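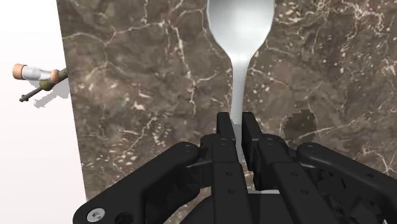

Wrist view, spoon pinched by the handle

Spoon keeps swivelling in the gripper (robotics club, simulated kitchen)
Posted by Tineke Bakker

Our club is teaching a simulated arm to tidy a kitchen counter, a job none of us does at home. The project is called Grulura, for reasons lost to last June. The spoon is my task. The arm grabs the handle fine, then the bowl end swings like a weathervane once the arm speeds up. Friction is set to 2 and I've done 1000 runs with different random seeds. Is it physics or is it me?

Evelien Wuyts
Bit of both. You're holding it well down the handle with all the weight at the other end, so it pivots on the pads. Grab it nearer the neck and slow the lift.

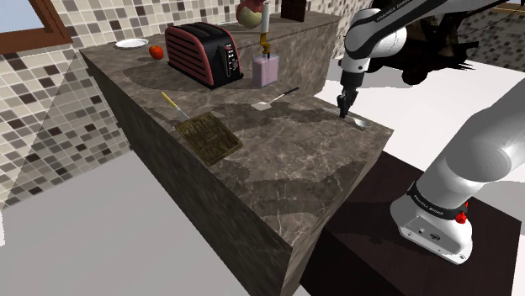

I'd also bring the fingers in over the spoon from a bit higher up, so they aren't scraping the stone before they close. Then check the contact settings. If your pads only get one contact point each, the spoon will spin whatever friction you give it. We lost most of a term to that at Keltuslow, and our marks were coloured accordingly.

Ornitz
just use a fork mate

Yurt
What Evelien said. Mine behaved from seed 3053 onward, which I'm told isn't a fix.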